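The great toy sort, part two

29 May 2025

So I'm still going through the toys! I started back in February, full of good intentions, and then the weather got nice and I stopped. The rule this time is one bin at a go, tip nothing on the floor, and put the kettle on before you start (very important, that bit).

Soft toys are my downfall. I can part with a jigsaw, no bother, but give me anything with a face and I'm done for. I counted 23 of them upstairs and managed to let go of 4, which my sister says is pathetic.

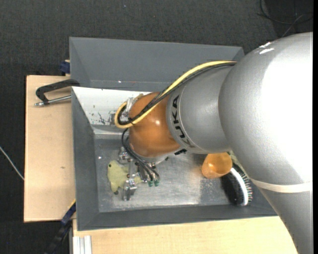 Plastic cups are another matter. We must have had every picnic set Arcombe market ever sold, and never a full one in the same colour. I'm keeping the orange ones as they're good for bath time and for scooping sand, and the rest can go.

Grey bins are winning over the clear boxes so far, by the way. They don't show the mess inside and they wipe down in seconds with a bit of washing-up liquid. Next up is the shelf with all the train track on it, and I'm already dreading it.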